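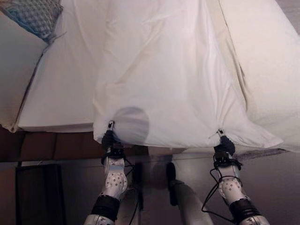
White sheet at the end of the bed

Top sheet keeps coming untucked at the foot, what am I doing wrong?

Asked by gindbridge_gal, Tuesday

Hi all! We moved into my aunt's old place in Gindbridge in April (built 1994, every bedroom freezing) and I got a new mattress, which is way thicker than my old one. Now the top sheet pops out at the bottom every single night and I wake up with cold feet. I bought the Huslow queen set, 1000 thread count supposedly, and it's slippery as anything. Do I need a bigger size or am I just bad at making beds?
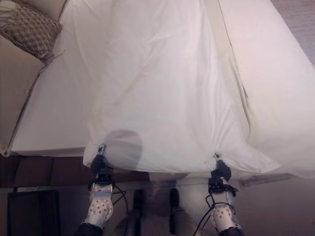
Bottom hem, sheet over the foot of the bed

2 answers

Desmond Schumacher
Measure your mattress depth first! A lot of queen flat sheets are cut for the old skinny mattresses. I ran into the same thing and went up to a king flat on my queen, which gave me 263 cm of length to play with (mine are Yammine, the tag is metric, sorry). Leave the extra at the foot, not up by the pillows. Then do hospital corners: tuck the end under, lift the side up onto the bed so it makes a triangle, tuck what's hanging, drop the triangle and tuck that too. Takes a couple tries. And I'd skip the high thread count next time, plain percale grips way better and it's cooler in summer if you ever get one up there.

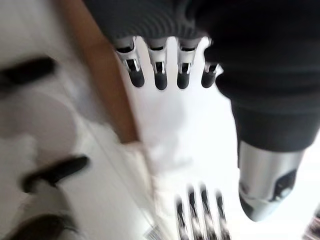
Close up over the white

user1493
just use a duvet, havent owned a top sheet in years. or those elastic clip things, Grundia has them, but one of mine pinged off and I never found it

Comment from gindbridge_gal: Ok it's a 14 inch mattress, so that explains a lot. Trying the king!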